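Filed under: House Guide > Linens and Laundry > Towels

Section 4. Folding and Putting Away the Towels

Okay, so you've got the dryer figured out (that was Section 3, and if the Drasterance is still beeping at you, go back and read the bit on the lint drawer). Now comes the part I like best, which probably says something about me. I've been folding towels for the Orkbridge house long enough to have strong feelings about it, and this section is where I put them all.

Everything below works for hand towels and face towels. Bath sheets are in Section 5 and they're a whole different animal.

What you need

- A clear tabletop. The wooden one is my pick, but any smooth surface wider than your towel will do.
- Your towels, completely dry.
- The narrow bins from the Rokville shelf. If you bought the deep ones instead, see the note at the end.

CAUTION: Wipe the table and let it dry before any terry cloth goes on it. Those loops grab crumbs like you wouldn't believe, and one sticky ring from a juice glass means you're washing a clean towel all over again. Ask me how I know!

4.1 Laying the towel out

1. Give the towel one good snap in the air, holding it by the two corners of a short side. This wakes the loops up after the dryer.

2. Lay it on the table with the good side down. On a towel with a picture on it, the good side is the side with the picture (I know, I know, but I've had questions). On a plain stripe, go by the hem: the neater stitching faces the table.

3. Smooth it from the middle out toward the edges with flat hands. Don't lean on it. You want the big waves gone and you can leave the little ones alone.

4. Check the corners. There's nearly always one that has flipped itself over. Pinch it, lift it a little, and set it back down flat.

5. Look for pulled loops while you're there. If you find one, snip it level with small scissors and carry on.

NOTE: Never pull a loose loop. Terry is woven so that a tug on one loop takes its neighbors along, and you'll end up with a bald track across the stripe. Snip it and forget it.

NOTE: It doesn't matter one bit if the towel sits crooked on the table. I fold half of mine on the diagonal because that's how they land. What matters is that the towel is square to itself, edge over edge.

4.2 Folding to a strip

I use the long strip for everything that goes in the narrow bins. You can see the edge of every towel when they're standing up in there, you can pull one without wrecking the row, and you can tell the kids' towels from the guest towels at a glance.

1. Start with a long side. Bring it over to the middle of the towel and press it down lightly.

2. Bring the other long side over to meet it. Edges touching, no overlap. If they overlap, the strip gets a hump down the middle and won't stand up later.

3. Fold the whole thing in half along the line where the edges meet. Now you've got your strip, 4 layers thick.

4. Run your hand down the folded side once. Once! Terry is springy and it's never going to hold a crease like a bedsheet, so please don't stand there ironing it with your palm.

5. Turn the strip so the design is on top. If the design has ended up on the inside, open the last fold and close it the other way.
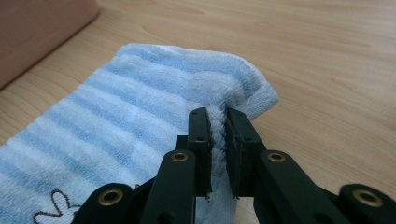
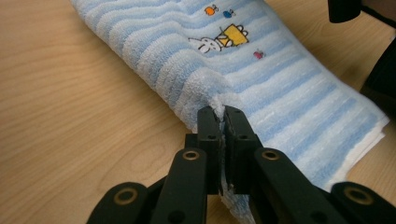 Blue striped towel with the rabbit, on the wooden table. The first has just the ears and the top of the head showing at the lower left, the second has the towel in its long strip with the rabbit on top.

A few things about towels with a design on them, because they're the ones people write to me about. The picture is hardly ever in the center. It sits near one end or down in a corner, so a perfectly correct fold can still chop a rabbit in half or hide him completely. My fix is to find the design before you fold anything and decide which end of the towel is going to be the front. Then make your folds so that end stays on the outside. It takes a couple of tries the first time, and after that your hands just do it.

If the ears keep landing on the fold, shift your first fold over by 2 fingers' width and make the second one a little narrower to match. The layers won't be perfectly even inside. I have made my peace with this.

4.3 From strip to bin

1. Fold the strip in half, short end to short end, with the design on the outside.

2. Fold it in half again for a hand towel. A face towel can stop after the first half.

3. Stand the bundle on the table on its folded edge and let go. It should stay up on its own. If it slumps open, it was folded too loosely. Open it back to the strip and redo the halves, a bit snugger.

4. Slide it into the bin with the rounded fold facing up. Raw hems go to the bottom, where you don't have to look at them.

5. Keep going until the bin is full but your hand still fits between the last towel and the side. For the Rokville narrow bin that's 7 hand towels. You can force in 10, and I have, but then the one in the middle won't come out without bringing its friends along.

CAUTION: Don't put away anything that feels even slightly cool or heavy. Thick terry can seem dry on the outside and still be damp in the folds. Hang it over the back of a chair for the evening and fold it tomorrow. A damp towel at the bottom of a closed bin will make the whole shelf smell, and you'll be starting over at Section 2.

4.4 If something looks wrong

The strip twists like a candy cane. Your first long edge wasn't parallel to the opposite side. Unfold all the way, smooth it again, and start from step 1 of 4.2.

The bundle is fatter at one end. Usually a corner has flipped under. Feel along the inside with a finger and flatten it. No need to unfold the whole thing.

The stripes don't line up. They don't have to! Stripes on terry often run a touch off from the hem, and stretching the towel to straighten them only makes the next fold worse. Go by the edges and let the stripes do what they like.

The towel feels stiff. Too much detergent, most likely. Run it again with plain water and no softener. Softener makes terry feel lovely for a week and then it stops soaking up anything.

There's fuzz all over the table. New towels shed for the first several washes. Shake them outside before you fold and wipe down between bins.

4.5 Notes on other bins and shelves

Got the deep Rokville bins? Leave out step 2 of 4.3 and stand the towels taller. You'll lose a little height at the top but they pull out fine.

Open shelf, no bins: make the strip as usual, fold it in thirds, and stack the bundles flat with the folds toward you. Keep the stacks low. Mine started leaning the minute I got greedy.

For the hooks by the back door (the Barajas rail, if you did the optional kit in Section 1), don't fold at all. Hang the towel by its loop, or drape it lengthwise if the loop has torn off. I keep one old towel there for muddy hands and it has never once been folded.

Next up is Section 5, bath sheets, where you'll want a bigger table or a clean bed.

Orkbridge House Guide | Page updated 28 September 2021 | Contact us | All rights reserved | Back to top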